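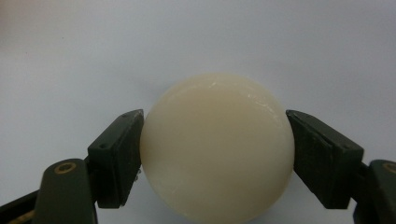 Terusside Paired Hand Gripper Kit
Data collection hardware for two-handed tabletop tasks

Overview

The Terusside kit is a pair of hand-held parallel grippers, left and right, for recording manipulation demonstrations without a robot arm on site. One operator holds both units. Each has its own wrist camera and jaw encoder, logged on a shared clock. The kit is sold as a matched pair. Single units are available as spares only.

This page covers what to budget for when planning a first station.

Fingers and pads

Finger blocks fasten with screws through the top face and can be changed at the bench with the hex key supplied. Two pad types are offered: bare, for smooth rigid objects, and faced, for general use. Faced pads collect lint, especially in carpeted rooms. Brush them at the start of each shift and treat them as a consumable. 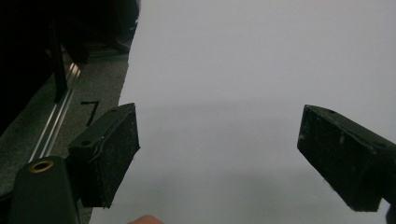

Pad wear depends on the task mix. Pick-and-place with smooth objects is light duty; cloth and cardboard are heavy duty. For a station running one operator per day, order one spare set of faced pads per quarter. Worn pads should be replaced in pairs so that both contact faces have the same grip.

Jaw opening is up to 95 mm. Objects wider than this need a different tool. Check the largest item on your task list before ordering.

Station requirements

The kit does not include furniture. Plan for the following:

Table with clear access from the operator's side
Plain, pale work surface, matte preferred
Aluminum extrusion frame around the table, if overhead cameras will be used
Floor marks for table and frame position
Cable slack sufficient for full reach in both arms
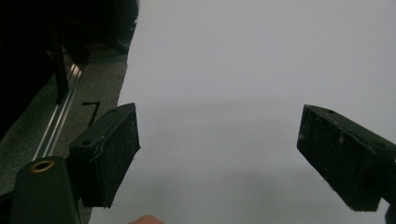

Floor marks

Mark the floor before the first recording and keep the marks for the life of the project. Moving a table between sessions changes the background of every wrist view and makes later comparison harder. Tape is adequate on carpet. Photograph the marks and file the picture with the station record.

Cabling

Both units are tethered. The cables carry power and data and leave the unit at the wrist end.
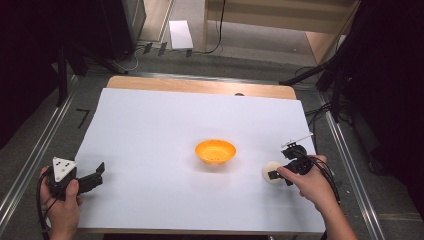
Route cables away from the work surface, toward the operator, and keep them outside the swing of the elbow. Most damage claims we receive concern the connector, where a cable has been pulled sideways. Clamps for 2 cables are included. Longer cables are a separate order line and add to lead time.

Pricing

Paired kit, bare or faced pads: $2,279
Spare pads, extension cables, single units: on quotation
Station survey and setup: on quotation

Prices exclude shipping and tax. Prices last revised 5 Nov 2024. The next scheduled revision is in May.

Ordering

Send your task list, table dimensions and preferred pad type with the purchase request. Sales contact: Shazia Dhanial. Technical questions on mounting and camera sync: Qiuyue Xiao.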